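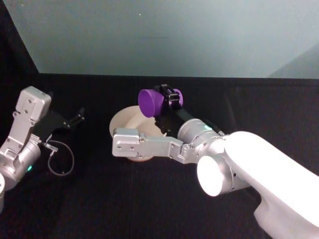 I finally replaced the bowl by the front door. The old one was a glass thing we got with the apartment, and for years everything went into it: keys, batteries, rubber bands, the little bags of spare buttons that come with shirts. A few weeks ago it got a crack down one side and I moved everything into a shoebox until I could find something better.

What I wanted was plain. Wide opening, light color, heavy enough that it wouldn't slide when you throw keys at it. I looked at Rotton first, but their bowls are all narrow at the top, and you have to fish around with two fingers to get anything out. Mavura had one I liked in a dark green. It was more than I wanted to pay for something that holds dead batteries.

I ended up with a beige one from a secondhand store in Lulerstead. No maker's mark on the bottom. It cost 2 dollars. I washed it and left it on the drainer overnight, and it has been in use since Wednesday.

Before I filled it I went through the shoebox. I put everything out on the kitchen table and made piles. Batteries I couldn't vouch for went into a bag for the drop-off at the hardware store. The rubber bands had mostly gone brittle, so those went in the trash. There were 27 keys, which surprised me, and I could match only a few to a lock. One opens the bike shed at our last place. I kept the ones for this house, the car and the mailbox, and put the rest in an envelope in the desk. I will probably throw the envelope out next year without opening it.

The buttons went to the sewing box. So did a tape measure and some thread that had come loose and wrapped itself around everything else. If you have ever tried to get thread out of a pile of keys, you know it is quicker to cut it.

I have tried small trays with dividers before. I bought a set from Liew when we moved in, and for a month or so it worked. Then something didn't fit in its slot, and it went on top, and after that the whole tray was just a flat pile. A bowl is easier to live with. Things go in, and every so often you tip it out and sort it. I don't need it to look organized on a normal day.

The rule this time is that it only gets what comes out of a pocket. Keys, coins, receipts until the end of the week. Batteries have a jar in the laundry room now, and anything for sewing goes straight upstairs.

The beige shows dirt more than the old glass did. Coins leave gray marks on the inside that come off with baking soda and a damp cloth. I may cut a circle of felt for the bottom, which would also help with the noise when someone comes home late.

The shoebox is now holding phone chargers. I'll get to those in October.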